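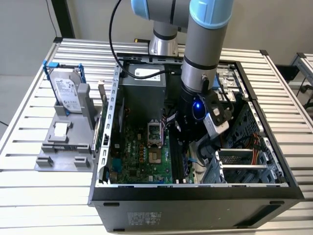

**표인선** | Andberg 데스크톱 정비 담당
최종 수정 2025년 1월 22일

# 중고 데스크톱 분해와 부품 재사용: 자주 묻는 질문

매장과 전화로 자주 받는 질문을 모았습니다. 타워형 본체를 기준으로 썼고, 노트북과 일체형은 해당하지 않습니다. 접수 절차는 맨 아래에 있습니다.

## 분해 전

### 본체는 세워 놓고 작업하나요, 눕혀 놓고 하나요?

눕혀 놓고 합니다. 옆판을 연 면이 위로 오게 두면 메인보드가 바닥 쪽에 깔려 위에서 곧바로 손이 닿습니다. 세운 상태에서는 풀린 나사가 전원 공급 장치 뒤나 보드 밑으로 떨어지기 쉽습니다. 댁에서 하실 때는 흔들리지 않는 평평한 탁자면 됩니다. 카펫 위는 피하세요.

### 전원 코드만 뽑으면 바로 열어도 됩니까?

코드를 뽑고 전원 버튼을 몇 초간 누른 다음 여세요. 모니터, 랜선, USB 장치도 모두 분리합니다. 손은 케이스의 도장되지 않은 금속 부분에 한 번 대고 시작합니다. 정전기 방지 손목띠가 있으면 그것을 쓰시면 됩니다.

### 전원 공급 장치도 열어서 청소해야 하나요?

열지 마세요. 코드를 뽑은 뒤에도 내부에 전기가 남아 있을 수 있습니다. 바깥 통풍구의 먼지만 털고, 소음이나 탄 냄새가 있으면 통째로 교체합니다. 교체품을 찾을 때는 라벨에 적힌 모델명과 정격 출력을 적어 두거나 휴대전화로 찍어 오시면 됩니다.

## CPU와 소켓

### CPU를 뺀 뒤 소켓 고정틀은 열어 두어도 되나요?

위 사진의 보드처럼 CPU가 없고 고정틀이 올라간 상태는 작업 중에만 유지합니다. 금색 접점이 그대로 드러나 있어서 먼지나 나사가 들어가면 곤란합니다. 당일 새 CPU를 넣지 않는다면 보호 덮개를 씌우고 고정틀을 내려 둡니다. 덮개를 잃어버리셨으면 접수할 때 말씀해 주세요. 맞는 것이 있으면 그냥 드립니다.

### 소켓 접점에 먼지가 앉았습니다. 닦아도 되나요?

면봉이나 천은 쓰지 마세요. 섬유가 핀에 걸리면 핀이 휩니다. 손으로 누르는 고무 블로어로 비스듬히 불어 내고, 그래도 남으면 그대로 가져오세요. 입으로 불면 침이 튑니다.

### 핀이 휜 보드도 고칠 수 있습니까?

한두 개가 살짝 기운 정도면 확대경을 놓고 바로잡아 봅니다. 부러졌거나 여러 줄이 눌렸으면 받지 않습니다. 바로잡은 보드는 메모리를 슬롯마다 옮겨 꽂아 가며 점검한 뒤 돌려드립니다.

### 써멀 그리스는 다시 발라야 하나요?

쿨러를 한 번이라도 들어 올렸으면 다시 바릅니다. 기존 것은 이소프로필 알코올을 묻힌 보풀 없는 천으로 CPU 윗면과 쿨러 바닥에서 닦아 내고, 마른 다음에 새로 바릅니다.

## 메모리와 확장 카드

### 메모리 슬롯은 어느 칸부터 채웁니까?

보드마다 다릅니다. 슬롯이 4개인 보드도 두 개만 꽂을 때의 순서가 서로 다르니, 보드에 인쇄된 번호와 설명서를 같이 보세요. 설명서가 없으면 빼기 전의 위치를 적어 두고 똑같이 되돌리는 편이 빠릅니다.

### 확장 카드가 안 빠집니다.

뒤쪽 브래킷의 나사나 걸쇠를 먼저 풀었는지 보시고, 슬롯 끝에 잠금 고리가 있으면 그것도 젖힙니다. 그다음 카드 양 끝을 잡고 곧게 당깁니다. 좌우로 비틀면 슬롯이 상합니다. 뺀 카드는 정전기 방지 봉투에 넣고, 카드 위에 다른 부품을 쌓지 마세요.

## 케이블과 드라이브

### 케이블이 얽혀 있는데 전부 뽑아야 하나요?

보드를 꺼낼 것이 아니면 작업에 걸리는 것만 뽑습니다. 뽑기 전에 사진을 한 장 찍고, 마스킹 테이프에 꽂혀 있던 자리 이름을 적어 커넥터 쪽에 붙입니다. 선 색깔만 믿고 연결하지는 마세요. 색이 같아도 용도가 다른 선이 있습니다. 당길 때는 선이 아닌 커넥터 몸통을 잡습니다.

### 드라이브를 빼고 맡겨도 되나요?

됩니다. 빼고 맡기시면 점검은 저희 시험용 드라이브로 합니다. 꽂힌 채로 맡기실 경우 백업은 직접 해 오셔야 합니다. 저장된 자료의 삭제는 따로 신청하신 경우에만 진행합니다.

## 다른 부품과의 호환

### DELL 보드를 일반 케이스에 옮길 수 있나요?

가능한 것도 있고 안 되는 것도 있습니다. 완제품 PC의 보드는 나사 구멍 위치, 전원 커넥터, 전면 버튼 단자가 일반 규격과 다른 경우가 있습니다. 옮기기 전에 이 세 군데를 대조하세요. 보드에 상표만 보이고 모델 번호를 못 찾겠으면 본체 겉면의 라벨을 확인해 주시면 됩니다.

### 나사를 몇 개 잃어버렸습니다.

Wetton 나사 세트를 매장에서 낱봉으로 팝니다. 케이스용과 드라이브용은 나사산이 다르므로 남아 있는 나사를 하나 가져와 맞춰 보세요. 뻑뻑한 나사를 억지로 돌려 넣으면 구멍이 망가집니다.

## 접수

### 어디에 맡기면 됩니까?

Andberg 매장 안쪽 109번 창구입니다. 택배로 보내실 때는 본체 안에 흔들리는 부품이 없게 하고, 무거운 쿨러는 떼어 따로 싸 주세요. 완충재를 채운 상자를 쓰시고, 겉에는 접수번호를 크게 적어 주세요.

### 부품 재고는 어떻게 알아보나요?

내선 2460으로 문의하세요. Jemal 쿨러와 Tonetti 케이스용 브래킷은 재고가 자주 바뀌니 오시기 전에 확인하시는 것이 좋습니다. 브래킷은 목록 번호 345를 말씀하시면 바로 찾아 드립니다.

### 7월에도 접수를 받나요?

7월에는 재고 조사 때문에 택배 접수를 쉽니다. 방문 접수는 평소대로 합니다. 이미 맡기신 본체는 작업이 끝나는 대로 문자로 알려 드립니다.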